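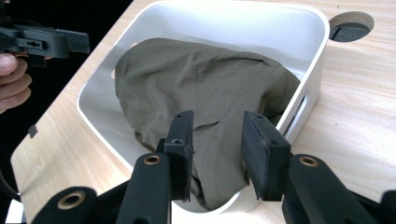
The gripper trials have reached the laundry stage, which will surprise anyone who remembers the bold talk about precision assembly back in July. We now have two sets of fingers to choose between: the Murmont pair we know and grumble about, and the softer Hikis pads that Iqra Warraich has been championing since spring. Both get the same job, which is to lift one garment out of a white bin without bringing the bin along too. Cloth is a rotten thing to pick up. The olive-green one has a long edge running across the heap and a flap hanging down at the front, and everyone who takes a turn goes straight for the flap. Ilango Joseph would like it known that the folds further back are also available.

Each person does 50 lifts with each set, and the garment is dropped back in any old how between goes. After the first 16 with the Murmont fingers, Gwenllian Harries asked whether sighing should be logged. It should not.

So far the Hikis pads slip less on thin cloth but are slow to let go, and Iqra calls this loyalty. We want more than 1000 lifts before we pick a winner, and the Barton office wants 3000, though it has yet to send anyone to do them. Anitha Sastry has the sign-up sheet - mornings are nearly full, after lunch is wide open. Please tighten the finger screws before you start and write down which set you used.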